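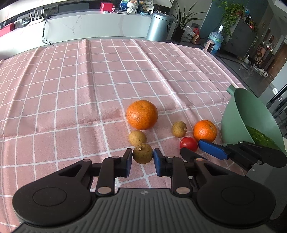

Wodholm Makers Board > Events and Outings > Pernero open day, who went?

kettle_and_solder
Well, I finally made it over to the Pernero open day after two years of promising my sister I'd go with her, and I'm so glad I did! We got lost twice looking for the side entrance (the sign is behind a hedge, they really should move it) and still caught the whole afternoon session. Kojo Sarpong did the talk, and he's one of those people who will stop mid-sentence to answer a kid in the front row and then pick up right where he left off.

The part I keep thinking about is the fruit sorting. They had people picking up small round fruit with the hand-held grippers, one in each hand, and they let visitors have a go afterward. I got a turn and I was terrible at it. Squeeze too early and you nudge the thing away, squeeze too late and you've bumped its neighbor. My sister was better than me and has mentioned it at every meal since.

Anyway, did anyone else go? I'd love to hear what you thought, especially if you saw the morning session.

primell_pete
I was there in the morning with my dad. Smaller crowd, and we got a longer talk, but no hands-on part, so you did better than us. Kojo told us the house rule is to do a job 50 times by hand before anyone discusses letting an arm try it. Dad (retired, packed produce for years) nodded so hard I thought he'd hurt himself.

gravelroad
I'll be the grump. I drove 30 miles for a robot open day and watched people pick up fruit. The flyer said "robotics" in very large letters. The one arm they did run was behind a rope in the back hall and it was on for maybe ten minutes. Nice folks, good coffee, but I felt a bit misled.

kettle_and_solder
Oh, that's a shame about the drive! I can see it if you came for the big arm. I guess I liked that it was ordinary stuff at a table. I've seen plenty of videos of arms whizzing about and I never come away understanding any of it, whereas after five minutes with the grippers I had a real feel for why an orange and a cherry tomato are such different jobs.

sulemana_st
Agree with gravelroad on the flyer, disagree on the rest. The hand work IS the robotics part, or a big chunk of it. The arm copies from recordings of people doing it. Eyerusalem Mersha went over this at the question table and said they had 2,000 recordings of fruit and vegetables alone since January. I asked if that was enough and she laughed and said to come back next year.

gravelroad
Fair enough, I didn't get to the question table, the line was too long. Still think they could have shown the two side by side, person first and then the arm doing the same thing. That I would have driven 30 miles for.

sulemana_st
Now that I'd sign up for. There's a comment form on their page, and she did say they read them.

primell_pete
Small thing, but does anyone know if the grippers are heavy after a while? Dad has arthritis in his thumbs and wants to try one next time.

kettle_and_solder
Mine wasn't bad, Pete, though I only had it a few minutes and my forearms knew about it by supper. I'd email ahead and ask if he can sit down for it. They found a stool for a lady in my group without any fuss.

primell_pete
Thanks, will do. He's already practicing on grapes with the salad tongs.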